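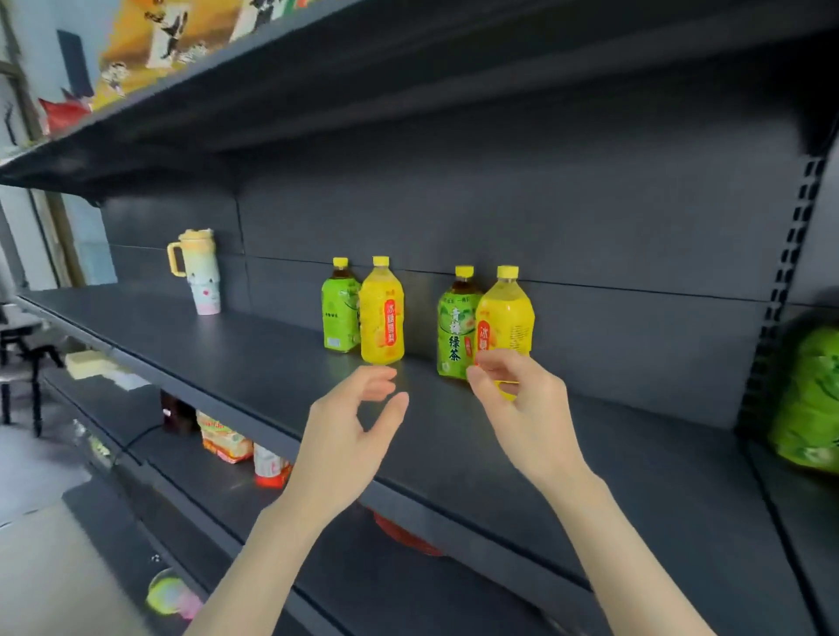

Flarnwood Container Refund Network to Accept Returns at Retail Sites

FLARNWOOD, November 21, 2019 — Gudard Resource Recovery has been appointed network operator for the Flarnwood beverage container refund program and will open nine collection points on the premises of Arberg convenience stores. The appointment covers collection, counting, refund payment and transport of eligible containers for a term of five years.

Eligible containers are sealed-type beverage containers made of PET, HDPE, aluminium, glass or liquid paperboard. Plain milk containers, wine bottles and cordial concentrate are excluded at this stage. Containers must be empty and uncrushed, with the barcode legible. Lids may be left on plastic bottles but must be removed from glass.

Collection points will be installed in store car parks, outside the trading area, and will operate during the trading hours of the host store. Refunds will be paid by electronic transfer or by printed voucher redeemable at the counter. Account holders may nominate a registered school or sporting club to receive the refund in full.

A trial conducted at a single Arberg site in June recorded 2,162 container returns. PET bottles made up the largest material stream by count, followed by aluminium cans. The trial led to two changes in the specification: a wider infeed chute and a separate bay for glass — the original shared bay produced breakage that contaminated the plastics fraction.

Collected PET will be baled at the Gudard depot and sent to Yuan Polymers for washing, flaking and pelletising. Under the supply agreement, bales must be sorted by colour, and labels and closures may remain in place. Yuan will separate them by flotation during the wash stage.

Installation requires a level concrete pad and a three-phase power supply at each site. Civil works have been completed at seven locations. The remaining sites are awaiting electrical connection and will be commissioned as each connection is certified.

Beverage suppliers selling into the Flarnwood area must register each container type with the network operator before sale. Registration forms and the barcode submission template are available from the Gudard depot office.

Media enquiries: Corporate Affairs, Gudard Resource Recovery, Flarnwood

— ENDS —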